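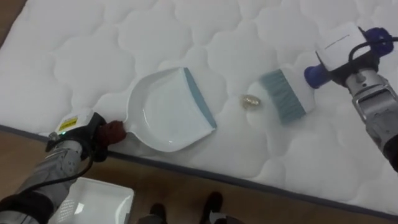
13th October

Fabric bench, dye fastness. Picking up from where I left it before the Okix samples came in.

Redid the wash test on the Brodum blue, both lots. Old lot fine. New lot bled onto the white cotton strip again, same as last time, so it isn't the soap and it isn't me. Strip is taped to the next page, look at the left end where it was folded under. Pinkish?? For a navy. Somebody in Brodum's mix room changed a red and didn't say.

Emailed them. Again. Asked for the sheet that goes with the lot and got back the brochure.

Bath notes
34 C, held steady once I moved the probe off the wall of the pot. Before that it was swinging all over and I was blaming the heater. Anyone using the big pot: probe goes in the middle, clipped to the bar, not hanging.
Salt in first, then dye, then wait. I put the dye in first on one run because I was on the phone. Run is scrapped, don't use the swatch with the corner snipped off.
23 minutes then out. Rinse till clear. Took forever with the new lot, never realy got clear, I stopped when I got bored of it. Not scientific, noted anyway.

Okix gray: no complaints. Took evenly, dried a touch lighter than the card, which I'd expect. Rub test dry is clean. Rub test wet leaves a faint mark, I'd call it a 3, Agnese Liepiņa says I'm being generous. She can do the next one and we compare. Keep the scores covered till both are done.

Light box: bulb on the left side is going. Colors look warmer on that side, had me doubting the gray for a good half hour until I swapped the swatches over and the warm one swapped too. Need a new bulb before we grade anything for Vītola. They'll hold it up to their window and argue.

Vītola order is 2000 meters so I am not signing off on the blue as it is. If they want it by March they can have the old lot for the first part and wait on the rest. Or take gray.

Undyed stock: the Pevow roll has a slub every so often, mostly near the selvage. Cut around it. Don't use the first few turns for test strips, they've been sitting against the shelf and have a line in them that takes dye darker. I lost a morning on that in the spring, thought it was uneven stirring.

To do
bulb
more white strips, we're down to scraps
relable the jars on the lower shelf, two of them just say "blue"
rerun the new lot with half the dye, same salt, see if it still bleeds
ask Agnese where the good scissors went

Vinegar rinse on the bleeding swatch, tried it at the end of the day out of spite. Hanging by the sink now. Check tomorow before throwing it out.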